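How Do You Choose a Hand for a Robot?

Your hand can do a lot of jobs. It can hold a pencil, squash clay, and turn a page. Most robot hands are made for fewer jobs than that, so the people who build robots have to try out different kinds and see which one suits the work.

The part at the end of a robot's arm is often called a gripper. The simplest kind has two flat fingers that close like a pair of tongs. It is strong and easy to fix. Another kind uses a suction cup, which sticks to smooth things such as glass or a shiny box. It has trouble with a sock or a sponge, where air leaks in.

Then there are hands with several fingers that bend at joints, the way yours do. These can hold odd shapes. They also have many more parts, and every joint has to be told how far to bend.

How are they compared?

Ecaterina Roman tests hands at a workshop called Skeltov. She uses the same objects for every hand, and puts them in the same places on the table. Each hand gets 20 tries with each object. A try counts if the hand picks the object up, holds it for four seconds, and sets it down without tipping it over.

Last March her team finished 3640 tries. Two of the hands they compared were the Onu, which has two flat fingers, and the Riltis, which has jointed ones. The Onu was quicker with boxes. The Riltis did better with round things.
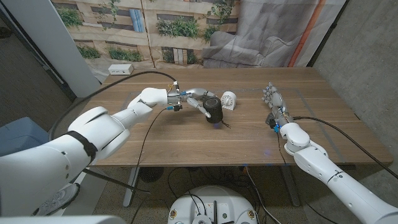

Round things are hard because they roll. If one finger touches a can before the others do, the can may slide away. A jointed hand can curl its fingers around the side, but they need to arrive at nearly the same time.

Try it yourself

Put a cup, a coin, and a ball of socks on a table. Pick each one up using only your thumb and one finger, held straight. Now use your whole hand. Write down which way was easier for each object.

New words

Gripper: the part of a robot that takes hold of things.
Joint: a place where two parts meet and can bend.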